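Brendel open house, Tellenton - a long day and an empty wallet

I'd been promising myself a trip to the Brendel workshop for years, and in March I finally got on the early train to Tellenton and went. They open the doors twice a year, you book by email, and you get a reply with a little map that sends you round the wrong side of the canal. Allow extra time for that!

The workshop is upstairs over an old print shop and it smells of machine oil and coffee. There were 8 of us in the morning group, mostly people with ink on their fingers. We started with the barrels, which are turned from rod on a pair of lathes older than I am, and then went through to the nib room, where I could happily have stayed until they locked up. They buy the nibs in as blanks and do all the grinding themselves. I asked how long a stub takes and was told it depends on the mood of the grinder (fair enough).

After that we got to play at the long table. There were two trays of test pens, one with the standard nibs and one with the odd grinds, and as much paper as you could scribble on. I went in sure I wanted the broad. I came out wanting the architect, which I'd never got on with before - the Brendel one is softened at the corners and didn't catch once, even with my awful grip.

The big news was the Vikov, their new piston filler. It comes in a deep green and a smoky brown, with numbered caps, and they're making 400 of them. I had the brown in my hand for a good ten minutes. It's heavier than it looks and the cap doesn't post very well, so if you're a poster try one first. The clip is lovely and springy, though, and the ink window is big enough to be useful.

Lunch was soup and rolls, and then a fellow visitor let me try Ma, the dark red ink everyone was talking about. I've been hunting for a red like that since my old favourite was dropped. It shades beautifully on cheap paper and takes an age to dry on the good stuff, so left-handers beware. 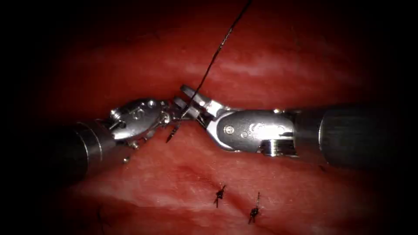
I bought a bottle, of course, and then I went back upstairs and put my name down for a Vikov in the green with the architect nib. My number is 2 digits shorter than I expected, a very early one, and I'm childishly pleased with it. The autumn open house goes up on their website in August, and I'd get your email in quickly.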